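The Hindier Learning Service, offered by Drernero, brings a robot with two arms into elementary school classrooms. This guide is written for students who will meet the robot during a visit. Teachers may read it aloud or hand it out. Words in **bold** are explained again at the end.

## What comes with the service

A visit lasts 60 minutes. The school receives the use of two robot arms, a table, a computer that controls the arms, and a box of soft things to lift. A trained instructor stays with the robot the whole time. The class also receives a student handbook of 47 pages, which the school may keep.

The robot does not walk or talk. It was chosen for one kind of work: picking up cloth, holding it, and putting it down again. That may sound like a small job. For a machine, it is a hard one.

## Two arms, one piece of cloth

A hard block keeps its shape when it is lifted. Cloth does not. It sags and folds, and a part that was on top a moment ago may slide underneath. A person deals with this without thinking very much. A robot has to be given a way to deal with it.

At the end of each arm is a **gripper**, the part that does the job of a hand. Each gripper has black fingers joined to bars that open and close. When both grippers press on a bundle from opposite sides, neither one has to hold all of it alone.

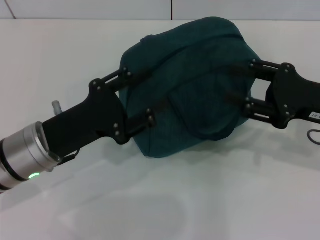
Why does the robot use two grippers for one bundle?

Soft things can droop or twist when they are held at only one point. With a gripper on each side, the weight is shared and the bundle is easier to keep level. The two arms must move together, so the computer sends instructions to both of them at the same time.

## How the robot sees

People have two eyes, and both of them are in the head. The robot in this service has a camera placed high up, which looks down at the table, and small cameras near the grippers. Each one gives the computer a different view of the room.

The high camera is good for seeing where things are on the table. A gripper camera is good for close work, but its view changes every time the arm turns. When the arm points away from the table, much of the picture may be filled with cupboards or walls. The computer must work out which parts of the picture matter for the job. A wide white panel can usually be left alone. The tops of some dark teal and blue things at the bottom edge are worth a closer look.

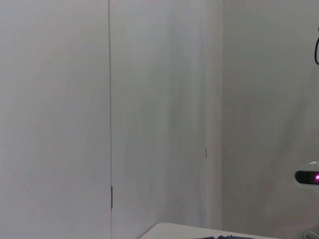 ## How the robot learns a job

The robot does not arrive knowing how to lift cloth. People teach it by guiding the arms through the job again and again while the computer keeps a record. Each complete try is called a **demonstration**. The lifting lesson used in classrooms was built from about 1,000 demonstrations.

Rohani Mandagi, who leads the teaching team at Drernero, explains it to students this way: "Think of learning to tie your shoes. You watched someone, you tried it, and your laces came out a little different every time. The robot needs to meet all those differences too."

During a visit, the class follows these steps:

1. The instructor places a soft bundle on the table.
2. Students say where they think each gripper should go.
3. The instructor starts the robot, and everyone stays behind the floor line.
4. The class talks about what the arms did, and what they might do next time.

Students often find that a bundle can be held in many places. Near the middle of each side is a sensible first choice. A loose fold at the bottom is a poor one, as the fold may move and leave the rest of the bundle behind.

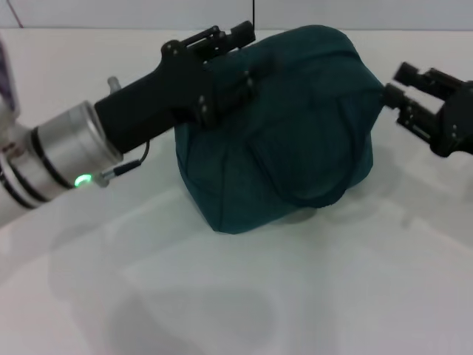
What happens if the robot drops something?

The instructor stops the arms and puts the bundle back on the table. Everything in the lifting box is soft, so a fall does no harm. The class can then look at where the grippers were and choose a new place to try. Drops are also useful to the people who teach the robot, and instructors write them down – even the small ones.

## Staying safe

Robot arms are strong, and they cannot tell that a friend is standing nearby unless they have been built and taught to do so. Students must follow these rules during a visit:

- Stay behind the floor line while the arms are switched on.
- Keep hands, hair, and sleeves away from the grippers.
- Do not touch the cables.
- Tell the instructor right away if something looks wrong.

The red stop button belongs to the instructor. Pressing it halts both arms.

## Try it without a robot

Look through a cardboard tube at your classroom, and turn slowly. Ask a partner to name a thing for you to find. You will notice that most of what you see is wall, door, or ceiling. A gripper camera has the same difficulty when its arm turns away from the work.
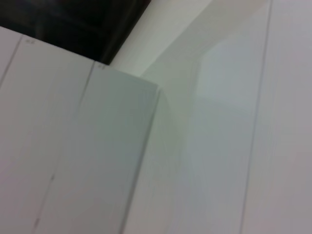 *A view from a gripper camera: pale panels, with a dark space at the upper left.*

## Words to know

**Gripper:** the part at the end of a robot arm that holds things.

**Demonstration:** one complete try at a job, guided by a person and recorded by the computer.

Schools that wish to arrange a visit should write to Nabila Menon at the Drernero schools office. Visits for the fall open for booking in March.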